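Budget for a two-gripper sorting setup at home: what am I forgetting?

Posted by tanglewright, February 9, 2026
Filed under: Buying and planning

I do small parts sorting for a couple of online sellers, mostly jewellery that arrives in one box having evidently been shaken by somebody with a grudge. I would like to collect demonstrations with a pair of hand-held grippers now and buy an arm to learn from them in August, when I shall supposedly have money.

So far I have a quote from Plidix for 929 pounds, covering 2 hand-held grippers, cables and a mounting plate. Orkura do something similar but won't show a price until you have had a call with them, and I have reached the age where I avoid calls. The workspace is a table in the bedroom. Budget for everything apart from the arm is whatever survives the quote, so please be gentle.

A typical job, beads and silver bits in an open box:
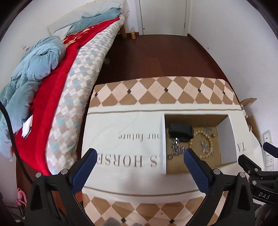
Bracelet, silver pieces and one small dark ring, all to be sorted out of the box.

What should I be setting aside for beyond the grippers themselves? And is it daft to buy both now, or should I start with one?

tanglewright

Leif Hafstein
Buy both. Separating a chain from another chain is a two-handed job for you, so it will be a two-handed job for the machine, and adding the second one later means doing your early recordings again. I did it in that order and resented every minute.

Things missing from your quote, going by my own receipts:

Spare finger pads. Get 4 at the outset. The ribbed sort grip beautifully until the ridges go smooth, and then your new recordings stop matching your old ones.
Storage. Two drives, one of which lives somewhere else.
Cable. Whatever length they include was measured by someone sitting on top of the computer.
A plain cloth or mat. Yours has writing and diamonds on it, which is cheerful, but you'll want a few different surfaces in the recordings if the arm is ever going to work on another table. Charity shop, pennies.
Shallow trays. Try the fingers in your box before you pay for anything. The pads come in at an angle, and a tall cardboard wall is where they like to stop.

Ask Plidix in writing how wide the fingers open and how thin an item they can hold. A bracelet is easy. That little ring lying flat on the bottom is the one that will cost you your evenings.

Do ring Orkura as well. It's ten minutes of hold music and it gave me something to wave at the other lot.

Pan
just get the Grokier kit mate, comes with everything

Leif Hafstein
Replying to Pan: it comes with everything except the software, which is a yearly subscription. I'd count that before calling it a bargain.

mossgate_b
Agree with most of Leif's list, less sure about buying two straight off. If the arm you can afford in August is a single arm, a pile of two-handed recordings is going to be an expensive souvenir. Settle which arm first, even if you can't pay for it yet, and work backwards. Ask the seller whether the fingers on your hand-held unit can be fitted to it. Mine couldn't, and the adaptor took 5 weeks to turn up.

I'd also keep some money back for a lamp. Silver throws glare everywhere, and a cheap soft one did more for my recordings than the dear camera I'd bought the month before.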